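We use cookies to keep you logged in and to see which boards get read. Accept / Manage

Search this board Advanced Go

Verstraete's "Woman at the Lock" - is the restored sky an improvement?

graygesso
Went to see the Verstraete at the Westov now that it's back on the wall. For anyone who missed the fuss: big late canvas, woman in a brown coat on a lock gate, enormous sky. It went away with a sky the color of weak tea and came back with one the color of a swimming pool. I stood in front of it for half an hour and I still can't decide if I've been loving the wrong painting since high school.

The wall label says the old varnish was "sympathetically reduced." I would like to be sympathetically reduced myself one day, but I'd want to keep my clouds.

Has anybody else been?

mieke_cuypers
I have, and I think it's wonderful. The brown was varnish. He didn't paint it brown. We all got attached to a layer of dirt and now we're in mourning for it.

Look at her left hand on the rail. Before, it was a mitten. Now it has knuckles, and she's gripping so hard that the whole mood of the picture changes. I used to think she was daydreaming. She's waiting for bad news.

oldbrush
Or she's cold. It's a lock gate in March.

mieke_cuypers
The title doesn't say March.

oldbrush
The coat says March.

Sem V.
Since nobody's asked: the catalog that goes with the show runs to 433 pages and gives the cleaning four of them. Two of those are photographs of the frame. I read the lot on the train home. They did find a second, older varnish under the first, and they admit that some of the gray in the clouds came away in a test patch near the top right corner, after which they "adjusted the approach." I'd love to know how much sky is in an adjusted approach.

graygesso
That's the bit that bothers me. Those clouds used to have undersides. Now they look ironed.

tgilani
Tahira Gilani here, I teach drawing to adults and drag them to the Westov twice a year, so I've seen this thing more than most of my relatives. I'm half with Mieke. The hand is better, the water is much better, and the little barge at the back has turned out to be red, which made one of my students gasp out loud. But the coat has gone flat. He built that coat out of glazes, very thin and very brown, and thin brown glaze over an old canvas is exactly the sort of thing that goes out with the bathwater.

I get my beginners to draw crumpled cloth for weeks before I let them near a person. They hate it. Checks are the best for it, as the pattern bends wherever the fold goes and you can't cheat.
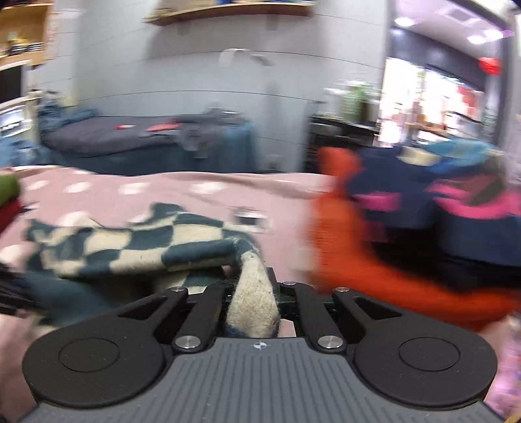
Checkered knit, cream and dark teal

Anyway, do a few pages of that and then go look at the coat. In my old postcard you can follow every fold from the shoulder to the hem. In the room now, I lose them somewhere by the pocket.

oldbrush
Comparing it to a postcard is a bit rich. Postcards of that picture have come in orange, green and, for one terrible year, mauve.

tgilani
Fair. Mine is one of the orange ones. I drew from the painting itself too, though, and I have the sketchbooks. The folds are in the sketchbooks.

buelent_u
I'm going to be the dull one and mention the lighting. They rehung it in the new wing, with those very white lamps. The old room had a skylight that hadn't been washed since the building opened. Move anything from there to here and it'll look scrubbed. I'd bet half of what people are calling overcleaning is bulbs.

graygesso
Bülent, that's the first comforting thing anyone has said to me about this.

Sem V.
It isn't only bulbs. The photos in the catalog were taken in the studio, before the move, and the sky is already blue in those.

buelent_u
Printed photos. See oldbrush on mauve.

Sem V.
Walked into that one.

RietK
Can I ask a stupid question? Why does it have to be either/or? I went with no opinion (my sister had a spare ticket) and I thought it was a good painting of a worried woman. I never saw the brown one. I don't miss it.

mieke_cuypers
Not stupid. Best post in the thread.

oldbrush
It's a good post, but it's also how you lose things. Everyone who remembers the old surface dies off and then it was always a swimming pool.

RietK
Cheerful! I only wanted to know if the café is better than it used to be.

graygesso
The café is worse. The soup has also been sympathetically reduced.

tgilani
If anyone wants to compare for themselves, the small oil study is in the Grurach collection and has never been cleaned, as far as I know. Same coat, same gate, no barge. It's on the stairs, badly lit, next to a fire extinguisher. I'm going back with a sketchbook next month and can report on the folds.

oldbrush
Please do. And look at the clouds in the study. If they have undersides, I want it in writing.

mieke_cuypers
And if they don't?

oldbrush
Then it's the lighting on the stairs.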